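Chapter 7
Choosing and Specifying a Bench Handling Kit

7.1 Scope of the chapter

Chapters 5 and 6 dealt with the arm and the hand as separate machines. Few buyers meet them that way. Small laboratories and teaching departments now tend to order a kit, in which arm, hand, cabling and control software come from one supplier under a single warranty. This chapter sets out how such a kit should be judged before purchase, and uses one offer, the Volier bench kit sold by Marinho, as its running case.

The Volier kit is sold in two versions. The basic version has a parallel gripper and is treated only briefly, in Section 7.6. The full version has a multi-fingered hand and is the one assessed by Rehema Makokha and Gaspard Guérin at the Skasodside workshop, whose test notes are used throughout with their permission. Their notes record 533 grasp attempts over 22 sessions.

7.2 What the supplier states and what the buyer needs

A data sheet gives payload, reach and repeatability. These are measured with a rigid test mass bolted to the flange and say little about a hand closing on a household object. Payload in particular is quoted at the flange, so the mass of the hand must be subtracted before the figure means anything.

The buyer needs three further items, which the sheet seldom gives:

(a) the smallest closing force the hand can hold steadily;
(b) the range of object widths over which that force stays within limits;
(c) the behaviour of the cable run at the wrist when the last joint turns.

Item (a) governs thin-walled objects. A paper cup yields at the wall long before it slips, and the rim is stiffer than the side. Item (b) matters when a cup, a bottle and a soft toy are presented in the same session. Item (c) is a common cause of lost working time – a loop that is too short pulls on the connector, and one that is too long drags across the work.

7.3 Arranging an acceptance test

The test set should be agreed in writing before delivery. Makokha and Guérin used 108 objects, all bought from ordinary shops, and covered the table in plain cloth. Objects were laid down as they fell, on their sides where necessary, and were not turned to suit the hand. The supplier's engineer, Kheri Laizer, was present for the first session only.

Related sections
5.4 Flange loads and joint limits
6.2 Finger pads and contact
7.6 Parallel grippers: the Wuden comparison
Appendix C Acceptance test record sheet

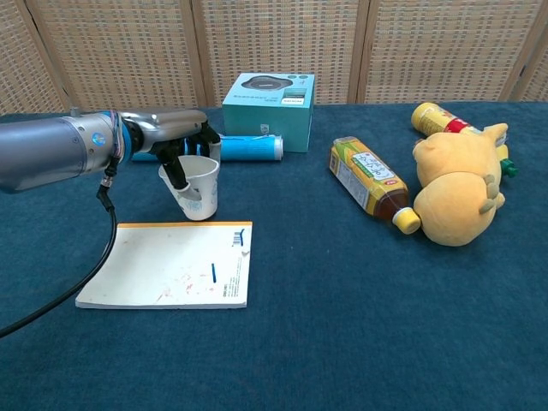 Each attempt should be entered on the record sheet as it is made, with the closing force set beforehand and left alone until the session ends.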